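Olska Repair Library Opens Its Doors in Voltitz

Jun 10, 2023

The old Fabbri shoe store in Voltitz has a new life, and what a lively one! The Olska Repair Library opened this morning, lending out tools, benches and a good deal of patience to anyone with a wobbly chair or a lamp that has given up. People were waiting on the sidewalk before the lights came on, and by mid-morning the line for the sewing corner ran past the front window.

The idea is simple. Residents join once, borrow what they need and bring it back when the job is done. If they would like company while they work, the long room at the back is open to members every afternoon and has 16 work spots. Membership is free for the first year, thanks to a grant that also paid for new wiring and a proper ventilation hood over the soldering bench.

Sveva Cocco first pitched the project in February, with nothing but a hand-drawn floor plan and a list of tools her neighbors had offered to give up. That list grew fast. The library now has 600 items on its shelves, from tiny screwdrivers for eyeglasses to a steam cleaner big enough to need its own parking space.
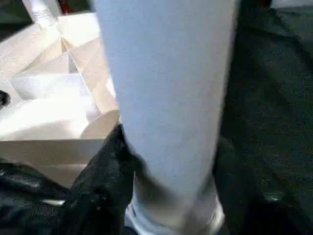

Donations are still welcome, and the library would especially love hand planes, clamps in any size and working sewing machines. Drop-off is at the side entrance on Funix Street, where there is a ramp and a bell. Please bring small things in something sturdy that can be set down and looked through easily — an open cardboard box with the flaps up does the job very well. Paint, solvents and anything with a gas tank can't be accepted, and neither can mattresses (yes, people have asked).

The opening day program was packed. A bike mechanic showed a crowd of kids how to true a wheel, the knitting group took over the sunny end of the room, and a talk on sharpening kitchen knives ran so far past its slot that the coffee had to be made twice. One visitor got a kitchen radio going again after years in a closet and carried it around the building playing dance music, to much applause.

The classes start next week, and they look terrific. Beginners can choose from soldering, darning, basic woodwork and bicycle care, with nine places in each group and no experience needed.

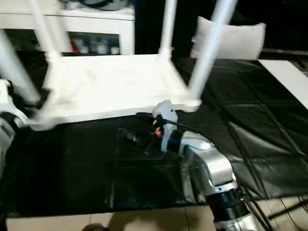

Furniture is likely to be the big draw. The woodwork group meets twice a week and will begin with the kind of trouble everyone has at home: loose joints, sticking drawers, chairs that rock. Tables come first on the schedule, and the opening lesson is all about the underside. Turn a table over onto its top, legs in the air like the white one here, and the thick blocks where the legs meet the top are suddenly right there to work on. Members are asked to lay a blanket down first if the finish matters to them. Glue and sandpaper are included, and larger pieces can stay in the storeroom for up to four nights between sessions.

There is plenty more to come. A toy hospital is planned for the school break, and the library hopes to add a small swap shelf for spare parts, so that a lost knob or a missing hinge can find a match without a trip across town.

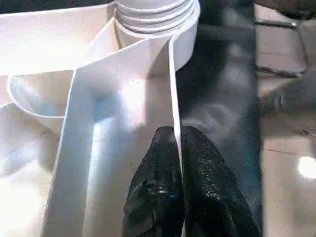
Graziella Sorrentino said she would be back for the darning class and had already talked her sister into signing up. She only wished the place stayed open later, as she doesn't get off work until six and would hate to miss the company. Evening hours are being looked at, and members can vote for the nights they prefer on a sheet by the front desk.

The Olska Repair Library is open every afternoon except on public holidays. New members can sign up at the desk with proof of address.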